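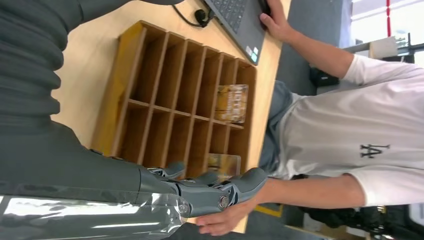 Every vendor of a five-fingered hand has the same video. The hand picks up an egg, then a light bulb, then it gives you a thumbs up. I have watched dozens of these and they have never helped me decide anything. So I've been comparing the Lorkex hand with the plain two-finger gripper I already know, the Gostatine, on a job that is as boring as I could make it: small flat packets going in and out of a slotted organizer.

I picked packets because they are annoying. They are thin and slick, and once one is standing in a slot there isn't much to grab. Parts bins in real shops are full of things like that. Eggs are easy by comparison, they're big and they stick out.

Cost first, since the brochures put it last. The Lorkex is $3,659 for the hand alone. The mounting plate is another $329, and no, you can't use your old one, the bolt pattern is their own. The Gostatine is $300 plus a pair of rubber pads. It will never give anybody a thumbs up.

Now the scores. I ran 300 picks with each, same arm, same slots, same packets. The Gostatine got 261. The Lorkex got 248. I'll say right away that this is one setup and one person's tuning, and I have had years with two-finger grippers and only since July with this hand. Somebody who lives in the Lorkex software could probably close that gap. I'm less sure they could close it in a way that pays back the difference in price.

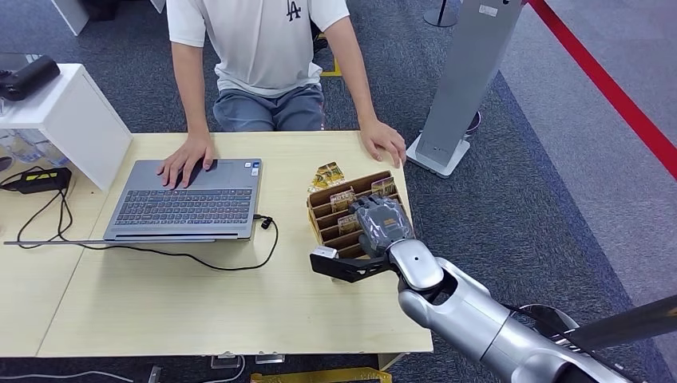 What surprised me was where the misses came from. With the Gostatine it was nearly always the same failure: the pads come down a hair off and one of them lands on a divider. You fix that by fixing your camera calibration. With the Lorkex the misses were all over the place. Sometimes the thumb got to the packet first and pushed it over, sometimes the fingers closed fine and the packet slid out on the lift. I don't know how to fix a failure that's different every time. I mostly changed the closing speed and hoped.

In fairness, the hand did do one thing the gripper can't. When a packet was leaning, the Lorkex could nudge it upright with a fingertip and then pinch it, all in one go. That was nice. I watched it more times than I needed to.

The controller is the part I'd complain about to their faces. It wants its own power supply, it has its own app, and the app loses the connection if the laptop goes to sleep. The wrist view has a lag you can feel. Olaniyan makes a generic controller that is supposed to drive the same joints without any of that, and I've asked for a loaner, but I've been burned by "supposed to" before.

The spec sheet also claims 3,000 hours before service. I have no way to check that and I doubt many buyers do. If anyone at Stesdale or another integrator has run one of these anywhere near that long, I'd like to hear what the tendons looked like.

Next up is the same test with the slots packed tighter - I expect both scores to drop, and I have a guess about which one drops more.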